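About Sekgate

Sekgate is a small software company. We write the programs that let two-handed robots see what is near them, decide what to do next and move their arms without hitting anything. We do not build robots. Our customers build them or buy them, and they come to us when the machine has good hands but does not yet know how to use them.

The company was started in February by six colleagues who had worked together before on warehouse systems. Our office is in Praklow, above a shop for bicycle parts, and most of us still come there every day.

What we make

Our main product is called Sirnus. It is a planner. It receives a goal, for example "open the drawer", and breaks it into movements of the arm, the wrist and each finger. It also checks every movement against the shape of the room before it is sent to the motors. If a movement is not safe, Sirnus looks for another one, and if it finds none it stops and writes the reason in the log in plain words. Customers tell us that they like the log more than the planner, and we have learned to accept this.

The second product, Tello, is a set of tools for simulation. With Tello a developer can prepare a kitchen counter, change the objects on it, and run the same task again with a different grasp or a different viewpoint. We run 2000 simulated trials each night, and in the morning the failures are sorted by type: perception, planning or control. A person then goes through them with coffee. We have tried to automate this step also, but the person is still better.

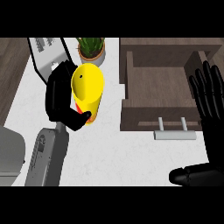

The kitchen counter with its drawer unit, in simulation
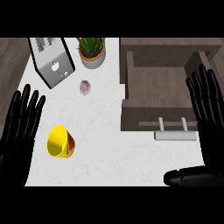
Lizeth Correa wrote to us after her first month with Tello that the hardest part of her work had been to know whether the camera or the hand was wrong, and that she could now answer this before lunch. She also asked for faster loading of large rooms, and she was right to ask. Loading took 63 seconds in the version she had. It takes 30 now, and we are still not satisfied with it.

How we work

Every change to the control code is read by two people. Perception models are tested on objects they have not met in training, and we give customers the bad results together with the good ones. We answer support letters ourselves, in English or Spanish, normally on the same day.

Visit us

Our next open day is Thu 22 October. You may bring your own task description and we will try to run it in Tello while you wait. Please write to the office before you come, as the meeting room is small and the stairs are rather steep.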